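Tillwood Soup List
Subject: Re: lentils that never go soft

On 03/11/2025 a list member wrote:

> Hi all, long-time reader, first post. I've made the same brown lentil soup
> every fall for years and the last three pots have been awful. The lentils
> stay hard in the middle even after an hour and a half, and by then the
> carrots are mush. I add the canned tomatoes at the start with the onions like
> I always did. I bought a big bag at the bulk place and I'm maybe halfway
> through it. Is it the bag? Is it the pot? I also moved in the summer, if that
> matters. And does anybody freeze theirs, and if so how do you keep it from
> turning into cement?

Welcome! I'm so glad you posted, because hard lentils are my pet subject and I've been waiting for somebody to ask.

First thing I'd look at is the tomatoes. I know you've always put them in early and it always worked, but acid slows beans and lentils down a lot, and if the lentils are already on the old side it can be enough to push them over into never getting there. Try the next pot with just onions, carrots, lentils and water, and hold the tomatoes until you can squash a lentil flat against the roof of your mouth. Then in they go, and give it another fifteen minutes so it doesn't taste like two separate soups. Same goes for lemon and vinegar, those are for the very end.

Second thing is the move. Is your new place on a well? When we moved out to the Landska side of town I had two months of terrible beans (terrible!) and it was the water, which is so hard out there it leaves a crust in the kettle. I started putting a small pinch of baking soda in the pot and it fixed it that same night. Small, though. A quarter teaspoon for a pound of lentils is plenty, and if you go over that it starts to taste like a swimming pool and the skins fall right off.

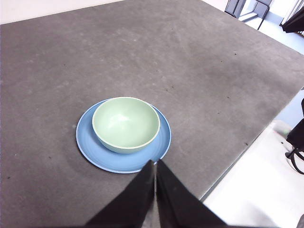 Third is the bag, and I'm sorry, but I do suspect the bag. Dried lentils don't spoil but they do get old, and an old lentil can simmer all afternoon and still bite you back. Test it before you waste another onion: boil a handful in plain water for forty minutes and fish a few out. I do this with any new bag and I just eat the test batch for lunch with oil and salt, in a bowl set on a plate. Pale green bowl, blue plate, bowl pushed off the middle so there's a bit of rim free on one side for the bread. If they're tender, your bag is fine and you can go back to blaming the tomatoes. If they're chalky inside after forty minutes, I'd stop there and use them up some other way. A soak overnight helps some, and a pressure cooker will beat nearly anything.

About salt, since you're going to get six different answers from this list (hi everybody): I salt at the start. I was raised to believe it made the skins tough and I salted late for most of my life, and then one night I forgot what I was doing and salted early and the soup was just better. It tasted seasoned all the way in. Not a lot, maybe half of what it'll need, and then you fix it at the end when you know how much it's boiled down. 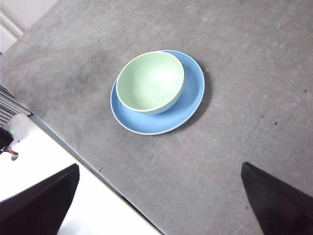

The carrots are easier. Cut them bigger! If you're doing those little dice from the recipe cards, they're finished in fifteen minutes no matter what the lentils are up to. I cut mine in chunks as long as the top of my thumb, and I put them in when the lentils are halfway. Celery I do cook from the start with the onion, because I want it to disappear. Potatoes I leave out of anything I plan to freeze. They go grainy and strange, and I've never found a trick for it.

Which gets me to the cement. Lentils keep drinking, that's all that is. They drink in the pot while it cools, they drink in the fridge, and they drink again when you reheat. So for freezing I stop the cooking a little early and make it soupier than I'd ever serve it, and I cool it fast in the sink with cold water around the pot. Then flat in freezer bags, not too full, laid on a cookie sheet until they're solid. They stack up like books after that. When you reheat, start with a good splash of water in the bottom of the pan and keep the kettle handy, and don't judge it until it's fully hot because it loosens up a lot right at the end.
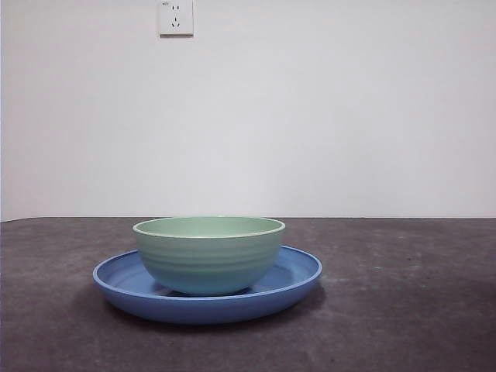
My sister swears none of this matters if you switch to red lentils, because they fall apart in twenty minutes in any water with anything you throw at them, and you can't ruin them by freezing since they were mush to begin with. She isn't wrong. She makes hers with ginger and a can of coconut milk and it's lovely, and I ask for it whenever I'm sick. But it's a different supper. When I want brown lentil soup I want to chew something, and I'd guess you do too or you wouldn't be this annoyed about it.

If you do end up buying new ones, go for a small bag from a store that sells a lot of them. I drive over to the grocery on Jivden Street, where the shelf gets emptied and filled all the time, and I write the month on the lid of the jar when I get home. This jar says November, so you can tell how much soup I've been making lately. I try to get through a jar before spring. The little dark green ones cost more but they hold their shape through nearly anything, so if you can't part with your early tomatoes, those might forgive you for it. They do take longer, so don't panic at the half hour.

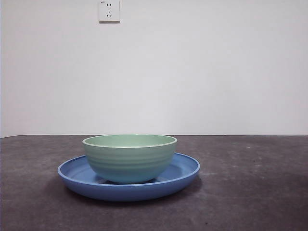 One more thing about the pot. I doubt it's to blame, but if it's wide and thin and you're cooking with the lid off, you could be losing enough water that the top layer sits there half dry and never cooks right. Lid mostly on, heat low enough that you only see a bubble here and there, and give it a stir when you walk by. If you see lentils poking up like little rocks, add hot water. I wouldn't add cold, it just stalls everything for ten minutes while you stand there hungry.

And for the bag you've got left: boil it hard with the pinch of soda, mash it with fried onion, cumin and an egg, and make patties. Even my most stubborn lentils have given in to that. They're good cold the next day in a sandwich with pickles, and they freeze fine too, with a sheet of wax paper between them so you can pull out two at a time.

Write back and tell us how the plain water test comes out, and whether you're on a well. Also, to the person who asked last week about ham bones, I haven't forgotten you, I just need to find the card I wrote it all down on. It's in the drawer with the batteries, or it was.

Happy simmering,
your neighbor on the Landska side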